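Does the Box Sell the Bun? Packaging and Choice at the Kerbridge Bakery Stall

Food and Retail Project Report
Project group: Aoife Duggan, Narayanan Kulkarni, Blair Baxter
Supervisor: Ruth Heywood

Why we picked this

We all eat too many doughnuts, so that was one reason! The other was a talk in September about how shops use packaging to nudge people, which had us arguing all the way home. Aoife was sure that people buy with their eyes. Narayanan thought price was the only thing that mattered. We wanted to find out who was right, and the bakery stall at Kerbridge market kindly let us try.

What we did

We ran the stall's sweet counter for 14 mornings. On half of them the cakes and doughnuts were sold in plain white paper bags, and on the other half they went into small brown card boxes. Prices stayed the same throughout, and so did the recipes (Ekkachai Klinhom, who bakes for the stall, would not have let us touch those anyway). We wrote down every sale and asked customers one short question: what made you choose that one?

We sold 582 items in total, and 40 customers also filled in our longer form, which took them a few minutes and earned them a free tea. Some of them wrote whole paragraphs, which we loved reading.

Pointing turned out to be a big part of buying. Lots of people never say the name of a cake at all, they just want that one, there, with the bits on. We had not planned to look at this but it came up so often that we added a column for it on the tally sheet.

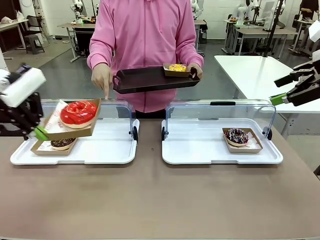

What we found

Boxes did better than bags, but mostly for people buying a treat for someone else. Of the 40 who filled in the form, 13 said the box made it feel like a present. People eating on the spot did not care much, and a few found the box a nuisance because there was no bin nearby.

Colour mattered more than any of us expected. Anything bright or shiny went first, and the plain ring doughnuts were nearly always left until last, even though Blair insists they are the best ones.

What we would change

Rain! Two wet mornings fell in the box half and we had no fair way to adjust for them. We would also try a box with a window in the lid, and ask about waste properly, as it came up in the comments again and again.

Report handed in 25th May.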